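**Horden Building – Shared Workrooms**
**Quarterly inspection: work surfaces, wall panels and small hand tools**
Period: April
Area: Room 10, Gautier wing
Form to be kept with the room file

Ratings: S = satisfactory, A = attention required, N = not applicable

## 1. Work surfaces

- [x] Tabletop clean and free of residue – **S**
- [x] Surface checked by hand for chips, burrs and raised edges – **S**
- [x] Table level and stable under load – **S**
- [ ] Load rating label legible – **A**

Comments: The tabletop was in good order along its full length. The load rating label on the underside has worn to the point where the figure cannot be read. A replacement is to be ordered from Grolley and fitted before the next inspection. Until then, users are to treat the table as a light-duty surface and keep heavy stock on the floor racks.

## 2. Walls and panel joints

- [x] Panels secure, with no movement when pressed – **S**
- [x] Joint between panels closed along its length – **S**
- [x] No fixings, hooks or notices added without approval – **S**

Comments: The wall behind the table is plain grey and remains undecorated, as the room rules require. The joint towards the right-hand side was checked from table height upward and no gap was found.
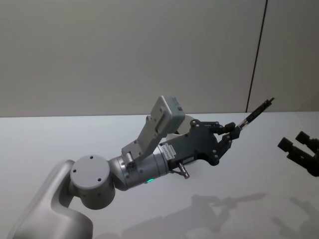 Touch-up paint for the panels is held in the Filen cabinet. The tin was past its marked date and has been set aside for disposal. Staff are reminded that scuffs should be reported and not painted over with whatever is on hand.

## 3. Small hand tools

- [x] Slim and pointed tools stored in the tray when not in use – **S**
- [x] Grips clean and undamaged – **S**
- [ ] Tool register up to date – **A**

Comments: The register lists 72 items. Three entries carry no storage location and must be completed by the room coordinator. Tools are not to be left lying within 10 centimetres of the table edge.

## 4. Access and lighting

- [x] Walkway at least 1000 mm wide – **S**
- [x] Light level at the work surface at or above the 600 lux set in the room rules – **S**
- [x] Exit route clear – **S**
- [ ] Floor marking intact – **A**

Comments: The yellow tape at the doorway has lifted at one corner and presents a minor trip hazard. The loose section was trimmed during the inspection – full replacement is still required.

## 5. Follow-up

| Item | Responsible | Due |
|---|---|---|
| Load rating label | Facilities | Next inspection |
| Touch-up paint | Stores | End of April |
| Register entries | Room coordinator | End of April |
| Floor tape at doorway | Facilities | End of April |

The room may remain in use while these items are open.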